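3. Observations in the Bedrooms

Our group looked at storage in shared student flats at Nollcombe. The question was a simple one: where do clothes go once they are clean? The housing guide's answer is the wardrobe. We visited 13 bedrooms over 10 days in May and asked each tenant to leave the room as it was, which most of them did with alarming enthusiasm.

In the smaller rooms the bed does nearly all the work. It is a folding table from lunch until midnight, and then everything on it has to go somewhere else. Carla Chidiac, who did the interviews, started calling this second move "the shift", and the name stuck. Tenants with a rail could hang part of the wash straight away, but the folded things still waited on the covers for a decision. 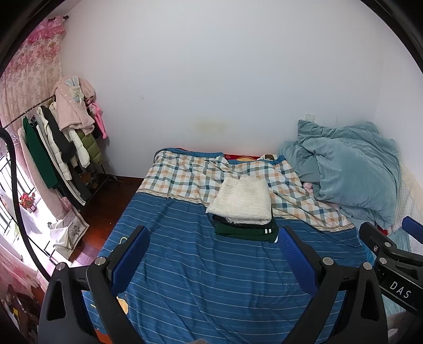 3.1 Folded piles and where they end up

A towel on top of dark green clothes, stacked squarely on a plaid sheet, is what we classed as a finished pile. The metal rack in the same room was already crowded, so hanging the rest would have taken some force. Spare bedding made things worse – a light blue comforter heaped against the wall takes up a good share of a mattress.

We had planned to time the shift with a stopwatch. This was dropped after 2 rooms, when one tenant folded the same jumper again to improve her result.

3.2 Costs

The Brivudby under-bed drawer we priced came to 690 for the whole flat, delivery extra. The tenants preferred to keep using the bed.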